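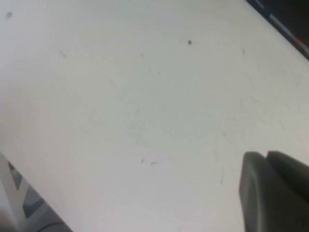
Gesurov wrote: The cancellation window is the wrong place to begin. If a studio wishes students to commit to a full term of yoga classes, it should first settle what happens to the student who falls ill in the second week. Every other rule follows from that one.

Posted in: Studio Policies and Administration
Topic: Term enrollment or drop-in passes for beginner classes

Original post by Pevdale_Yoga

Members are invited to comment on a proposed change at our studio. At present, beginner classes are open to anyone who holds a pass. Under the proposal, beginners would enroll for a full term, pay in advance, and attend the same class each week with the same teacher. The fee would be $139 per term. Drop-in attendance would remain available in all other classes.

The teachers support the change. They report that in an open beginner class they must repeat the same introduction each week, and that returning students do not progress past it. The front desk has reservations, chiefly about refunds.

We would be grateful for the experience of studios that have made this change, including those that later reversed it. A draft of the policy will be posted once the first comments have been received.

Reply by Wiltero

We moved to term enrollment in June and have kept it. Attendance in the final weeks is stronger than it was under passes, and the teachers plan properly for the first time in years.

I do not agree with Gesurov that illness should govern the whole policy. Our rule is short. A student may make up two missed classes in any other beginner group during the same term. Unused make-up classes do not carry over. We have had few complaints, and those we received concerned parking.
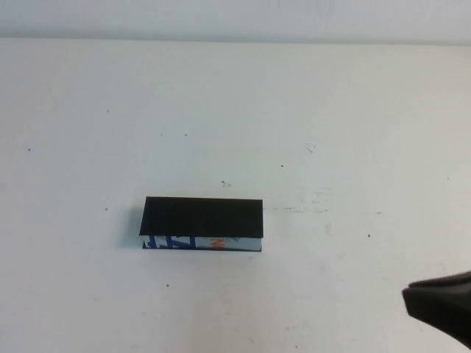
Attachment 1, added by Wiltero

One further point on enrollment. Please require payment before the first class and not at it. Our desk was taking cards while the teacher waited to begin, and the opening class started late for everyone.

Reply by Gesurov

Wiltero's rule is clear, but it assumes that other beginner groups exist. A studio with one beginner class a week has nowhere to send a student who has missed a session. In that case the make-up promise has no value, and the student is correct to ask for money back.

I would also ask Pevdale_Yoga to consider who is excluded. Nurses, restaurant staff and parents of small children often cannot promise the same evening each week. Under a pass they attend when they can. Under a term they do not attend at all. We lost several such students when we tried this, and we returned to passes after a single term.

Reply by Ntuli

I teach at a studio that offers both, and I would caution against treating the question as settled in either direction. The term group does progress faster. The open group is more cheerful, and it sends more people on to our general classes — a result I did not expect and cannot fully explain.

Our term groups are limited to 20 students. Above that number I cannot correct individual postures safely, particularly in the standing poses. If the proposal contains no limit, I recommend that one be added before anything is said about price.

Reply by Wiltero

I accept the point about studios with a single beginner class. A partial credit toward the next term would be fair there. I would still resist cash refunds, as the place cannot be sold again once the term has begun.

Reply by Pevdale_Yoga

Thank you for these responses. We have two beginner classes each week, so make-up sessions are possible, although both are in the evening and this does not answer the concern about shift workers. The revised draft has been prepared and appears in the next post. Comments on the wording are welcome.
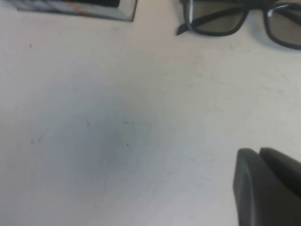 Posted by Kęstutis Mockus, Pevdale_Yoga
Sunday, December 15, 2024

Draft policy, second version

Students in the beginner term enroll in one weekly class and pay in full before the first session. Each group is limited to 20 students. A student who misses a class may attend the other beginner group in its place, up to two times per term, by notifying the desk in advance. A student who must withdraw for medical reasons will receive credit for the remaining classes, valid for the following term.

One open beginner class will be held on weekend mornings for students who cannot commit to a fixed evening. Passes will be accepted.

Reply by Gesurov

The weekend class is an improvement. I remain of the view that a medical withdrawal in the first half of a term should be refunded in cash. A person recovering from surgery may have no use for credit in the following term.

Reply by Ntuli

I support the draft as written, with one request. Please state whether the desk will ask for a doctor's note. Ours did so for a time, and it caused more ill feeling than the fees ever had.

Reply by Pevdale_Yoga

No note will be required. The wording will be amended to say so, and the refund question will be put to the teachers at their next meeting.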